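Trerkby Play Kitchen: where we are, 18 Jan 2021

Hi Cosmin,

Quick one from me, and mostly good news! The sorting sets you funded in December are nearly all packed. We've got 70 boxes taped up for Wistow and another 34 waiting on lids (the Beaudoin order got split again, so I'm chasing the rest this week). Bundley would like theirs a little early if we can manage it, and I think we can.

The foam letters gave us the most trouble. The bag we opened was short on vowels, so I've ordered more, and postage came to $131 all told, a bit over what I'd put down for it. I'll move it across from the printing line unless you'd prefer I didn't.

I'm really happy with the plates, though! We went with soft colors in the end and they look lovely together on the brown cover.
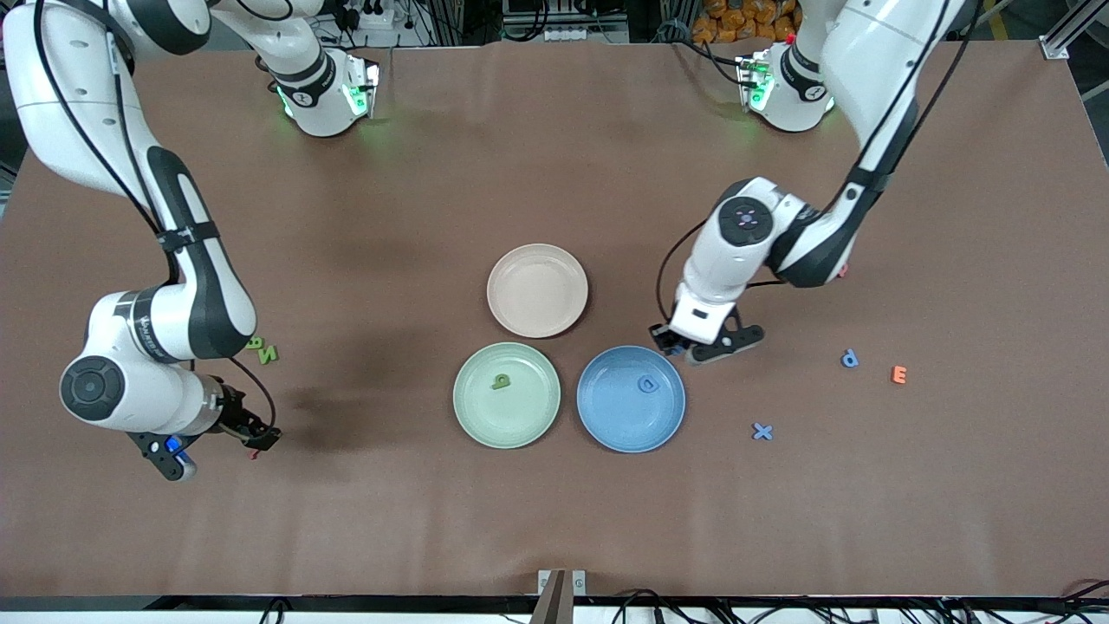 Pink, green and blue plates on the work table, with a green foam letter in the green one.

Still to do: finish the instruction card and get the last 4 invoices over to you.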